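Home Diary Kit reviews Older Contact
December, by the keeper of this diary

So I've got the Brelon for the month! The whole upper-body package, two arms, two hands, on trial from Głowacki, and I've promised myself I'll write a bit every evening before I forget what I thought. The trial costs 500 dollars, and if I keep it going after that it's 239 a month with support. I keep doing that sum on the back of envelopes. It's a lot of money for something I mainly want for putting things away.

The manual is 102 pages. I read the first part over breakfast, skipped the bit on network settings, and then had to go back to the bit on network settings. The writing is fine (somebody clearly cared), but the index is hopeless. I looked under "stop" and found nothing, looked under "halt" and found nothing, and finally got it under "pause, immediate." I've put a sticky note on that page.

What I like so far is the task menu. You choose an object and a place for it, give the pair a name, and save it. I made one called "duster home" and was so pleased with myself that I made two more right away and got the names mixed up. Deleting a task takes far too many clicks, and I'm writing that down for the review.

What I don't like is the phone support. Five rings, a recorded message, then music. The person I got in the end was lovely and knew the product inside out, and sorted out my login while I was still spelling my email address. But the music, good grief.

I also wanted to compare it with the Husura service, where they send a technician along with the machine and you pay by the visit. I asked for a quote and they sent me a brochure. Nice brochure. I've asked again.

Spent the afternoon on soft stuff, because the sales page is full of boxes and cups and I don't need help with boxes and cups. I need help with fluffy, floppy, awkward things. Chenille is my test from now on!

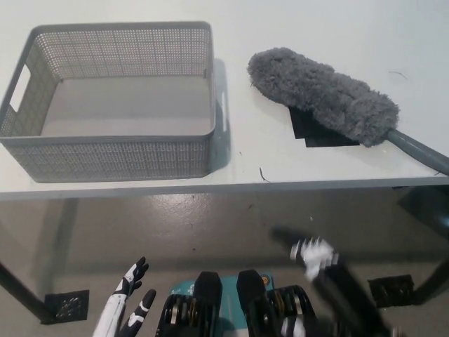

Brodard, December

Gray duster on the black mat, basket across from it, and the right arm going so fast it's a smear. I like the basket for this because of the handle slots at the ends and the low fuss of it, and I like the duster because no two sides of it look the same. The hairs on the table are bugging me, I'll wipe it down in the morning. Then I want to try the slower speed setting, page 61 or somewhere near it, and have another go at getting a real quote out of Husura before lunch. Bed now, my eyes are done.

Last updated: December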